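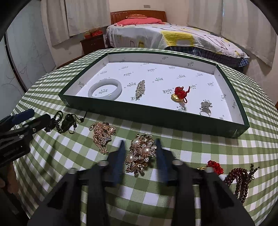
Posted by Orvokki Harju in Home, October
Filed under: sorting things out

I have finally done the jewellery! I've been promising myself this since the spring, when I moved everything off the dressing table to clean behind it and then put it all back in one big heap. It took a whole afternoon on the round table in the bedroom, on top of the gingham cloth, and I enjoyed every minute.

If you've got a muddle of your own, do put a cloth down first. Beads roll. A small check is lovely to work on as well, you can push things into loose rows and see straight away what you have. I only wanted the pieces I wear or might wear, so the broken clasps and odd earrings stayed in their tin for another day.

The brooches came first – I'd forgotten how much I like them. The gold-coloured one with the three round pearls is going straight on my winter coat. The long sparkly one is more of an evening brooch, and I have precisely no evenings planned, but Orvokki Lahtinen (yes, two of us, we were at school together and it was chaos) has a birthday dinner coming up so perhaps then.

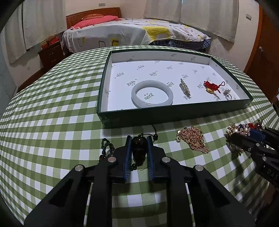

Cords and strings are the slow bit. Anything on a thin cord finds anything else on a thin cord, and the dark carved pendant is a terror for it. My method is to lay the knot flat, hold the heaviest part still and tease the rest out with a blunt darning needle. No pulling! I gave one knot 10 minutes, went and made coffee, came back and it fell open in my fingers.

For the box I used the lid of a green gift box that was too nice to throw away. It's shallow and white inside, so even a ring shows up, and you can lift the lot with one hand. The pale bangle lives in there now, and so does a red knotted charm. I did look at a proper jewellery tray from Fledholm, very handsome, 34 euros, and I still think about it, but the lid fits my drawer and the tray wouldn't have.

Long beads are better kept by themselves. I've tried hanging them and they only swing about and catch on sleeves. Coiled loosely in a soft pouch they behave beautifully, and the dark red ones feel so good running through your hands that I must have coiled them three times over.

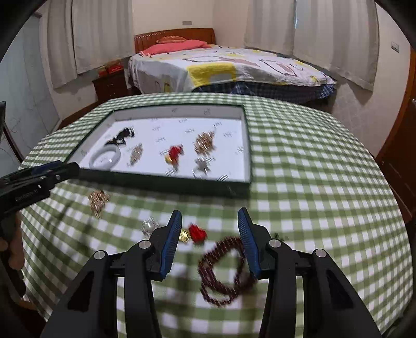 What went where

Everyday pieces are in the lid, top drawer, left side. Long beads are in pouches behind it. Brooches are pinned to a strip of old felt, apart from the one for the coat. Next up is the scarf drawer, and I'm already looking forward to it.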